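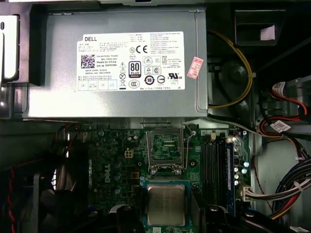
Robots learn to seat a computer chip by feel
December 7, 2025
By the Sondolum newsroom

Putting a processor into a desktop computer takes a steady hand. The chip has to go in the right way around, it has to sit flat, and the tiny contacts in the socket bend if you so much as drag a corner across them. Now a research team at the Dreltholm lab has taught a two-fingered robot arm to do it, and the results are a treat to read!

The method, which the team calls Pluvier, splits the job in two. A small camera at the robot's wrist handles the approach, steering the chip past cables and brackets until it is over the socket. Then the robot mostly stops looking. For the last few millimeters it goes by the push it feels through its fingers, lowering the chip, easing off when one edge touches first, and tilting a hair before it tries again.

That handoff is the clever part. Up close, the chip hides the very contacts the camera would need to see, so earlier systems ended up guessing at the worst possible moment. Pluvier also learns when to make the switch, and it does so at a slightly different height in every case, depending on how good the view is.

The robot learned from 587 demonstrations, each one guided by a person. The team then ran 1,000 trials in open desktop cases with their wiring left in place (no tidy test benches, which makes this a lot more fun). The chip ended up properly seated in all but 50 of them. Most of the misses came from a poor grip at the start, with the chip held a little crooked between the fingers.

There is still plenty to do. The robot can't yet close the socket's metal frame over the chip by itself, and a full attempt takes it 6 times as long as a practiced technician. Shiny chip lids under bright lamps also throw the camera off now and then.

Even so, repair and reuse shops could get a lot out of a machine that swaps parts inside older computers, where no two cases are wired quite alike. The team plans to try memory modules next and to share its training data in March.

Related
Ismail arm sorts mixed screws by touch
Can a robot unplug a cable without pulling the wire?
Dreltholm lab opens its second test room
Wrist cameras get smaller, and cheaper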